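I should say up front that I went into the robotics club's summer project expecting to be annoyed, and I was, though for different reasons than I'd planned on.

Some background. Our club at Breltidham signed up for the Mestau challenge back in the spring. You get a robot arm, a table and a fixture with a cable on it, and your software has to do something useful with the cable. All of this happens in simulation. There is no arm. I keep repeating that to my parents, who think I spend my evenings in a lab when I'm in my bedroom with a fan pointed at my laptop.

My complaint about simulation is old and not very original. Cables are hard because they are floppy and stiff at the same time, and they remember how they were coiled. A simulated cable remembers whatever you told it to remember. So when Taras Antoniuk posted our first results in the club chat with up to 130 clean runs in a row, I was the person who typed "ok, and?" (Sorry, Taras.)

We split the work the way clubs always do, meaning two people did the controller and the rest of us had opinions. I got stuck with reviewing renders, so I've been looking at this thing for weeks.

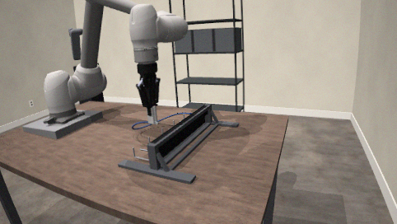
The simulated cell, with the gripper pointed down at the table and the blue cable running over to the fixture.

Looking at renders is boring, but it taught me more than the score did. The score is one number. Our best is 1,952 and I still couldn't tell you what a team with 200 fewer points is doing worse. Dramus, the scoring tool we were told to use, gives you a total and a log file, and the log file reads like it was written for the person who wrote it. I asked about the weighting in the forum and got a link to the page I had already quoted in my question.

What bugs me more is how quickly we all started tuning for the score. Somebody found that a slower approach cost less than a bad grasp, so now everything is slow. Is that robotics? Maybe. It feels like learning to take a particular test. 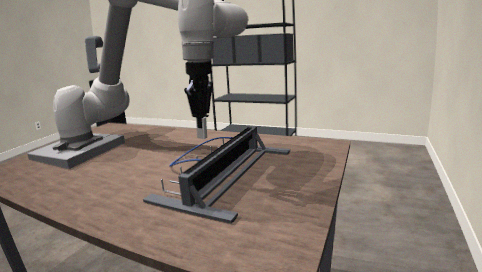
Anyway, Taras thinks I'm being unfair, and he has a point on one thing. We did 100 runs with the starting position of the cable shifted a little each time, which was my idea and which I was sure would wreck us -- and it mostly didn't. The controller missed some, but it recovered on a few where I would have bet money against it. I went through the log twice looking for a mistake. I didn't find one, and I'm still a bit suspicious.

I would like to see the same test with a stiffer cable. The Liew settings file has a value for it that we've never touched, mainly out of fear. If we change it and everything falls apart, then at least we know what we built. If it doesn't, I owe Taras a pizza.

Final entries are due in August. I've asked for the stiffness test to go in our write-up whichever way it comes out, and so far the answer is "let's see" -- so I'm running it on my own laptop this weekend.

Posted 30/07/2021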